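Cundus Laundry Demos

Release notes and data card
Last edited 2023-12-25
Maintainer: Eduardo Bragança

Summary

Cundus is a set of 532 teleoperated demonstrations of short household tasks at a front-loading washing machine. An operator drives a single arm with a two-finger gripper by remote control, and we log what the arm did and what the wrist camera saw. The set was recorded to train and compare imitation policies on small manipulation steps near a large, shiny appliance. It does not cover complete wash cycles.

What is in the release

Each episode is one attempt at one task, stored in its own folder. A folder holds the wrist video, the arm and gripper log, a task line in plain English, and a short notes file typed by the operator. The notes file may be empty. Episodes are recorded at 15 frames per second. Arm states are logged on the same clock, so row n in the log goes with frame n in the video.

Tasks

There are 5 task families:

open_door: hook the door and swing it clear
close_door: push the door until it latches
load_item: move one garment from a basket into the drum
unload_item: move one garment from the drum to a basket
reach_target: bring the closed fingertips to a small object on or near the machine

The task line is written before the episode starts and is not edited afterward, even when the operator ends up doing something else. Check the outcome field before you filter by task line.

How the demonstrations were collected

The operator sits at a desk with the wrist view on one monitor and moves the arm with the Zinchenko hand controller. Translation and rotation of the controller map to the gripper with a fixed scale. The trigger closes the fingers. Letting go of the side button freezes the arm, so the operator can rest or re-center a hand. These pauses are kept in the raw log and marked with clutch = 0. Most people will want to drop them before training.

New operators did a practice block first. Practice episodes are not in the release.

We tried hand guiding in March, with the operator holding the arm and walking it through the motion. The forces were easier to judge, but hands and sleeves kept getting into the wrist video. All of that data was left out. If you need it for a comparison, write to the maintainer.

Outcome labels

success: the task line was completed
partial: some of it was completed, or it was completed with a regrasp the operator thought was a mistake
fail: the operator gave up or the arm hit a safety stop

Labels were set by the operator right after each attempt and then checked by a second person against the video. Where the two disagreed, the second label is the one in the file and the first is kept in notes.

Splits

The train and test splits are made by session, so that light and furniture placement in a test episode do not come from a session the model has trained on. The test split has 65 episodes. Please don't reshuffle it if you plan to report numbers next to ours.

Loading

Install the Gollberg reader, point it at the top folder, and pass the name of a split. It returns episodes in recording order. Use the drop_clutch option to remove pauses. Images come back as RGB arrays. The reader does not resize anything.

Known problems

The gripper width reading sticks at its last value for a few rows after a safety stop.
In some load_item episodes the garment leaves the view while it is in the fingers. Use the gripper log for those.
The notes files contain typing errors. We have not cleaned them up.
There is no depth. Distance to the door has to come from the arm state or from the image.

License and contact

Free for research and teaching. For commercial use, contact Drudance. Report bad episodes with the folder name and the row number where the problem starts.

Notes on reach_target

Reach episodes are the shortest in the set and the ones where we saw the most hesitation from operators. Judging the last bit of distance through a single wrist view is slow work, and a domed glass door makes it slower. With the closed fingertips pointed at a small bright green piece against the lower left of the window, the color is easy to pick out from the dark drum behind it, but there are streaks of reflection across the glass and thin green ones on the inner edge of the black ring. A color threshold on its own may pick up those green reflections along with the target. We suggest masking the ring or using the arm state as a second input.

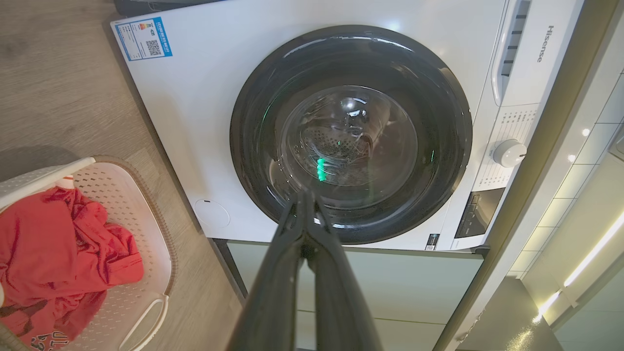
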